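About Us

Zupan is a small company for table linen and cleaning of tables. We rent tablecloths, runners and kitchen cloths to cafés, schools and meeting houses, and we also teach the people who work there how to take care of them. Our workroom is in Jirkcombe, in the old part of the town, behind the bakery.

We started with 2 washing machines and one ironing board. The first customer was a tea room which wanted white tablecloths in the winter months and did not want to store them in summer. Today we keep 1000 tablecloths on our shelves, and every one has a small number sewn in the corner, so we know how old it is and how often it went out.

What we do

Most of our work is quiet. The linen comes back in bags, we sort it by color and by stain, we wash it, we press it and we fold it. We fold always in the same way, in long rectangles, because the customer can then open the cloth along the table with one movement. Some customers ask us if the fold lines can be removed completely. They can, but it needs a hot iron on the table itself, and for a daily lunch we do not recommend so much trouble.

The second part of our work is the wiping and spot cleaning between two washes. A tablecloth with one drop of coffee does not need to go to the laundry. A spray bottle, a soft folded cloth and a little patience are enough in many cases. We show this at a long table in our workroom, with the same things that our customers have at home or in the kitchen of their café. 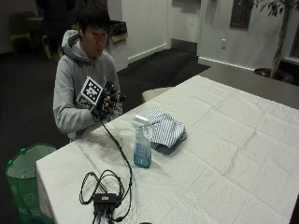 The rule we repeat most often is to spray less. A person who is new to the work wants to see the stain disappear at once, and makes a big wet area that is later more difficult than the stain. Spray one time, wait, press with the cloth and lift it. Do not rub in circles – the weave gets rough and the next stain goes deeper. Turn the cloth to a clean side before you press again, and when there is no clean side left, take another cloth.

Our courses

The course is called Evama and it takes one morning, from nine o'clock until noon. We take at most 13 people, so that everybody can stand at the table and try. Evama is open for café staff, for school kitchens and also for private persons who have inherited good linen and are afraid to use it. You do not need to bring anything. In January and in August we make no courses.

Where you find our linen

We deliver in Jirkcombe and in the villages near it. Our biggest customer is the Hatix meeting house, which takes 200 tablecloths for its spring fair. For smaller orders you can come to our door and collect the linen yourself – please ring the lower bell, the upper one belongs to the neighbors.

If a cloth is damaged, please tell us and do not hide it at the bottom of the bag. We repair small holes by hand, and old tablecloths we cut into napkins and kitchen cloths, which you can buy at the workroom for a small price.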